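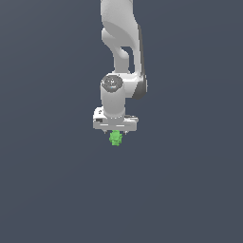 第2回 つかむ前に画面の中で動かす

今回は、共同工房「Wevetti」で進めているアームづくりの、シミュレーションの章に入ります。前回までに関節の向きと角度の符号をそろえたので、いよいよモデルを読み込み、手先で物をつまませます。最初の課題は、背景を灰色一色にして、アームとつまむ物だけを置くところから始めます。床も机もまだ入れません。白い腕の先で、でこぼこした緑色の小さな物が二本の指の下に保持されている、この状態まで持っていければ今回の前半は合格です。腕が上から降りてくる姿勢になっているのは、われわれの工房でもアームを天井側の梁から吊るす計画だからで、机に据えつける人は基準座標の取り方が逆になるので注意してください。

この章の資料は Ji-hoon Won さんの2019年8月版の原稿をもとに、Archana Bhatia が演習部分を書き足しました。旧版を持っている人は、関節の番号の付け方が変わっています。旧版は手先側から数えていましたが、今は根元側からです。ここを混ぜると本当に愉快な動きをします(一度はやってみてもいいくらい!)。

用意するもの
・前回作ったモデルファイル一式
・工房の共有フォルダにある演習用の設定「Granuvcombe」
・自分のノート。紙でも何でもかまいませんが、試した値は必ず残すこと

1 モデルを読み込む
まず重力を切った状態で読み込みます。重力を入れたまま読み込むと、制御がまだ動いていない腕はだらりと垂れてしまい、モデルが悪いのか制御が悪いのか区別がつきません。読み込んだら、各関節を一つずつ小さく動かしてください。全部いっぺんに動かしたくなる気持ちはよくわかります。でも一つずつです。根元から順に、プラス方向に動かして、ノートの図と同じ向きに回るかを見ます。
見た目の形と、衝突判定に使う形は別物です。画面ではなめらかな曲面に見えるリンクも、判定用には円柱や箱の組み合わせに置き換えてあります。表示を切り替えると両方を重ねて見られるので、ぜひ見てください。手の部分は横に広い箱で近似しているため、指の付け根の近くでは見た目より早く「当たった」と判定されることがあります。

2 刻み幅と接触
演習用の設定では、時間の刻みは2ミリ秒です。動かすだけなら粗くても済みますが、つまむとなると話が違います。指と物が触れた瞬間、計算の中ではごくわずかなめり込みが生じ、それを押し戻す力が働きます。刻みが粗いとめり込みが大きくなり、押し戻す力も大きくなり、物が勢いよく飛んでいきます。
接触の硬さは3000から始めてください(単位は設定ファイルの注釈のとおり)。柔らかすぎると指が物の中に沈み、硬すぎると細かく震えます。震えを見つけたら、硬さを下げる前に減衰を少し上げてみる。この順番で試すほうが、原因を見分けやすくなります。
摩擦については、指の側と物の側の両方に係数があり、どちらの値が使われるかはソフトによって違います。平均を取るもの、小さいほうを取るもの、いろいろです。自分の使っているソフトの説明書で確かめて、ノートに書いておいてください。

3 でこぼこした物をつまむ
立方体なら、平らな面どうしが向かい合うので話は簡単です。こぶのある形になると急におもしろくなります! 指が触れる点が左右で同じ高さにあるとは限らず、少しずれるだけで物を回そうとする力が生まれます。二本の指の接触点を結んだ線が、両側の摩擦円錐の中に収まっているかどうか。これが今回いちばん覚えて帰ってほしい考え方です。
手順は次のとおりです。
(1) 物を目標位置に固定し、指を開いた状態で手を真上に持ってくる
(2) まっすぐ下げる。横方向には動かさない
(3) 指をゆっくり閉じ、両方の指に接触力が出るまで待つ
(4) 物の固定を外し、重力を入れる
(5) 保持できたら、手首の関節だけを少し回してみる
(4)で落ちる場合は、閉じる力を足す前に接触点を表示させてください。片方の指が一点でしか触れていない、ということがよくあります。物の向きを少し変えるだけで解決することも多いです。
Ji-hoon さんの手元の記録では、向きを少しずつ変えながら488回試して、262回保持できたそうです。半分を少し超えたくらいですね。この数字を聞いて「低いなあ」と思った人、うれしいです。残りの失敗をどう減らすかが後半の演習になります。失敗した試行の記録も共有フォルダに入っているので、自分の結果と並べて眺めてみてください。

4 実機に移すとき
工房の実機用の制御基板「Odukoya」には、画面で作った軌道をそのまま流し込めます。ただし速さの上限は必ず低いほうの設定にすること。ケーブルの張りや関節のガタはモデルに入っていません。非常停止のボタンに手が届く位置に一人が立ち、操作は別の人が行います。一人での試運転は、工房が開いている時間でも禁止です。
実機の指先には薄いゴムを貼る予定です。摩擦がかなり変わるので、画面側の係数もそのとき合わせ直します。ゴムの候補は「Plekesero」の棚に入れてありますから、触って好みを聞かせてください。

演習
・減衰の値を三通り変え、(3)の時点での指の震え方を比べる。
・物の向きを変えて、落ちる向きを一つ以上見つける。見つけたら接触点の図を描く。
・余裕のある人は、床を追加して、床に置いた状態から持ち上げる。床と指の衝突に気をつけて!

提出は共有フォルダの「第2回」へ。設定ファイルとノートの写しを一緒に入れてください。動画は短くてかまいません。落とした場面の動画も大歓迎です。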